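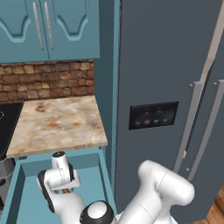

Ganache from a kit set too soft to roll

Last updated: 18th June

I got the Flammont caramel and ganache kit as a gift and made the first batch last night. The card in the box says to heat the cream, pour it over the chocolate, wait, stir, and chill for 3 hours. I did all of that. After 3 hours it was still like thick pudding. I left it in the fridge overnight and it's firmer now, but when I scoop it with a teaspoon and try to roll it, it smears all over my hands.

I used the dark chocolate from the kit and heavy cream from the store. I also added a good splash of coffee liqueur, which the card doesn't mention. The caramels from the other half of the kit came out fine.

Can I save this batch, or do I have to start over? I have half a bag of Statetti dark chips in the pantry if more chocolate would help. I'd like to have something to take to a dinner this weekend.

Posted by tinlid_baker

The liqueur is the problem. You added liquid and didn't take any cream out to make up for it. Kits like this are measured pretty tight, so even a couple of spoonfuls will keep the ganache from setting firm enough to roll.

You can save it. Put the whole batch in a heatproof bowl over a pan of barely simmering water and let it loosen up. Don't let the bowl touch the water. Melt a handful of your chips separately, then stir them into the ganache a little at a time until it's smooth. Start with less than you think you need. Press plastic wrap right onto the surface and chill it again.

To check it before you chill the whole bowl, put a spoonful on a cold plate and leave it in the fridge for 18 minutes or so. If you can pinch it into a ball, you're good. If it's still tacky, melt in some more chocolate.

One thing to watch is that some chips are made to hold their shape in cookies and don't melt very thin. They still work here, but the centers can be a bit stiff. A chopped bar is better if you have one. If it looks oily or grainy when you stir, add a teaspoon of warm milk and keep stirring from the middle.

For next time, swap the liqueur for the same amount of cream.

Posted by Oldmill232

mine did the same thing and I didn't put any booze in it. I just froze the bowl for a while and rolled them fast with cocoa on my hands. they got soft on the plate after dinner but they tasted fine and everybody ate them. the Titham kit is easier imo, it comes with little paper cups so you can spoon it in and skip rolling

Posted by jellyspoon

Cold hands help too. Run them under cold water, dry them well, and roll only a few at a time, with the rest still in the fridge. Wear thin food gloves if your hands run warm.

If you don't want to remelt it, leave it as it is and use it as a filling for sandwich cookies, or warm it gently and pour it over ice cream. Keep it in the fridge either way and use it within the week. I wouldn't dip soft centers in melted chocolate. They start to melt in the bowl and the coating goes on lumpy.

Posted by parchment_and_string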